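Home Courses Student Work Field Notes Contact
Filed under: Wildlife Biology, Student Reports

What Do Otters Do All Morning? My Semester Watching the Sornbridge River

March 2024

I picked otters because I thought they would be easy. My adviser, Thongchai Chantharasri, raised one eyebrow when I told him that and then signed the form anyway. So this is the write-up of my project on river otters along the Sornbridge, what I found out, and what I would do differently if somebody gave me another semester (please do!).

My question was pretty simple. Do the otters use the stretch of river below the old Wallia mill the same way they use the quiet stretch above it? The lower part has a walking path, dogs, kayaks in good weather and a lot of noise from the road. The upper part is mostly willow and mud. I figured the otters would stay up in the willows and leave the lower part alone. I was half right, and the half I got wrong is the fun part.
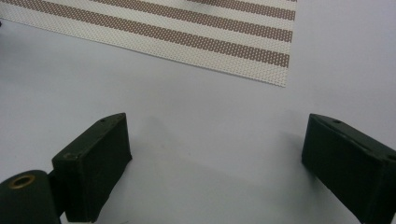 How I did it

I used two methods, and one of them was poop. Otters leave droppings, called spraint, on rocks and logs and little grassy mounds, and they go back to the same spots over and over. It works like a message board. It also smells a bit like fish and a bit like old tea, and you get used to it faster than you'd think. I walked both stretches, 200 yards each, and wrote down every fresh spraint and where it was. After each walk I sprinkled a pinch of colored sand next to the ones I had already recorded so I wouldn't count them twice.

The second method was sitting still. I did 12 early watches, half on each stretch, starting at first light. During a watch I noted what any otter was doing once a minute: swimming, diving, eating, grooming, playing or just traveling through. If I lost sight of it I wrote "lost" and kept going. There are a lot of "losts" in my notebook.

I should say that I can't tell individual otters apart, except for one with a notch in her ear. I say "her" because she had two half-grown pups following her everywhere. Everything else in my data is just "an otter," and it could be the same two or three animals all semester.

What I found

I recorded 161 fresh spraints in total. Of those, 87 were on the upper stretch, so the rest were on the noisy one. I really expected a bigger gap. I went back through my notebook looking for a mistake and couldn't find one.

The difference showed up in the watches. On the upper stretch the otters took their time. They ate on the bank, they groomed, and the pups wrestled on a log for so long one morning that my foot went to sleep. On the lower stretch they mostly fished and left. I never saw one groom down there. They were also gone earlier, usually before the first dog walkers showed up, while up in the willows I sometimes still had an otter in view when it was time to pack up for class.

So my best guess is that the otters visit the lower river for food and go back up to relax. The mill pool is deep and slow and there are plenty of fish in it, and crayfish too, judging by the orange bits of shell in the spraint. If you're an otter with two hungry kids, that's probably worth putting up with a road.
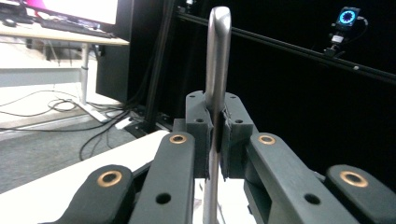

I also read a few older student reports from our department on the Thepsuriya wetland, a marsh with a boardwalk down one side, and they describe something pretty similar. The otters there marked right up to the boardwalk but were hardly ever seen on that side after sunrise. That made me feel better about my numbers. It also made me wonder how many people walk past otter signs every day and have no clue. I walked that river path for two years before this and never noticed a thing.

Problems

Rain was the big one. High water washes spraint off the low rocks, and the lower stretch has more low rocks, so I may have missed some there. I threw out two walks where the river was up over the marker stones, which hurt, but I didn't trust them.

Me being there was another problem. On my first watch I wore a crinkly jacket and the otter looked straight at me, snorted, and went under. I got a quieter jacket. I still think I changed what they did a little, especially up in the willows where they aren't used to people.

And everything here comes from one season. Otters might use the river in a totally different way in summer, when the kayaks are out from breakfast on.

What's next

I'd like to put up a couple of trail cameras at the busiest spraint spots and leave them running overnight – I have no idea what goes on down there after dark, and I suspect it's a lot. The Resier fund gives small equipment grants to undergrads and the form is due in April, so I'm working on it now. Thongchai says my budget is too hopeful about the price of batteries.

I'd also like to compare the shells and fish bones from the two stretches. I have the samples, dried and labeled, in a shoebox my roommate has asked me to move. If anyone in the department has freezer space, please get in touch.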